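Looking After a Two-Arm Cell: Panagiotis Liapis on Cables, Grippers and Log Books

May 2020

Panagiotis Liapis has kept the Clerna cell running for six years. He does not program it. He sets the arms up, changes the parts that wear, and signs the log when the cell is fit to use. We spoke by phone while he had the log open in front of him.

The cell has two arms facing a shared work surface. Liapis calls them left and right and writes everything down under those two headings, even when the same job is done to both. "If the right one has a problem with its wrist in September, I want to see what the right wrist was doing in March. I do not want to read through the left to find it."

Getting the zero right

A setup begins with the power off and the arms parked. Liapis checks the collar between wrist and gripper by hand, then with a driver. He then powers one arm, moves it through its joints at low speed, and listens. Only after that does he power the other.

"People bring both up together to save time. Then there is a noise and they do not know which side it came from."

Zeroing is done against a pin gauge made by Drasel, a small machine shop that also cuts his spare fingers. He takes the reading twice. If the two readings disagree he takes the gripper off, cleans the mating faces and starts again. He does not average them.

The shared lift

The check he trusts most is a plain one. Both arms work at the same object, close together, at low speed. For this he uses whatever stand the programmers are working with that week. The left gripper closes on a bracket arm and the right comes in from the other side, near the knob.

"A single arm can be out by a little and still look fine," he says. "Put two on one part and the part tells you. The bracket twists, or the pole starts to lean."

He watches the cables during this check more than the grippers. Each gripper has its own black cable, and each needs enough slack to follow the wrist through a full turn. Too little and it pulls at the plug. Too much and it gets between the arm and the work. 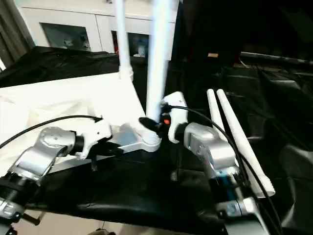

Cables and plugs

Of the 92 faults in his log, 51 were put down to a cable or a plug. Liapis expected more to come from the motors. Most of the cable faults began as a gripper that dropped out for a moment and came back, and those are slow to find.

His method is to hold the arm still, open and close the gripper, and flex the cable by hand a short length at a time, starting at the plug. When the fault shows he marks the spot with tape and replaces the whole cable. He used to cut and splice. "A splice is stiff. The cable bends on either side of it and you have two weak places."

New cables are routed with the wrist at the far end of its travel, and the loop is set there. Ties go on loosely, then the arm is run for an hour before they are pulled snug.

Fingers

The gripper fingers are plastic and he treats them as consumables. A pair comes off when the gripping face is polished smooth or a screw hole has gone oval. The screws go back in with a hand driver - never a powered one - and he turns each a little at a time so the finger seats flat.

At Bustum, where he worked before, the fingers were metal. He does not miss them. "Plastic breaks before the wrist does. A wrist is more than two weeks of waiting."

Cloth on the table

Liapis was doubtful about covering the surface with cloth, which the programmers wanted. It can snag, and it hides dropped screws. He now lifts it and shakes it out at the end of each day, and the Godoy parts tray has a magnet in it for what falls out.

The next job on his list is the base bolts on the left arm, due for a torque check.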